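Elastic waist jeans: how do you fold them?

Potlow Household Forum > Laundry and Clothes
6 replies, 147 views

siuming_t
Good evening all. I have a question which is maybe silly. I fold all our trousers in thirds, so they stand up in the drawer. With normal jeans it goes well. With the jeans that have elastic in the waist, the top is gathered and thick, and the pile always falls to one side. How do you do it?

Drumis
Lay them with the back side up, one leg over the other, then pull the waist flat with both hands before you fold. Start from the hem and finish at the waist.

gestilgate80
I don't agree with Drumis. If you finish at the waist, the thick part is on top and it opens again. Fold the waist down first, to the bottom of the back pockets, and after that bring up the legs.

Drumis
Then you have a big lump in the middle. I tried it years ago and went back.

W. Cuervo
Why fold them? Elastic waist goes on a hook in our house. My drawer is for shirts.

siuming_t
Thank you for the answers. Wilmer, we have no space for hooks, only one deep drawer. I tried the way of gestilgate80 this evening and it stands better, but the pockets make a crease across the back. Does the crease go away when you wear them?

gestilgate80
On soft, faded denim yes, in my experience. On new dark denim it stays longer. Smooth the pockets with your hand first, and cut any thread at the seam, don't pull it.

siuming_t
I understand. Mine are the faded kind, with gold stitching on the pockets, so I will try again tomorrow and smooth them first.

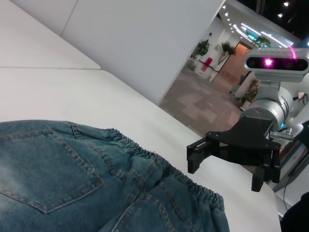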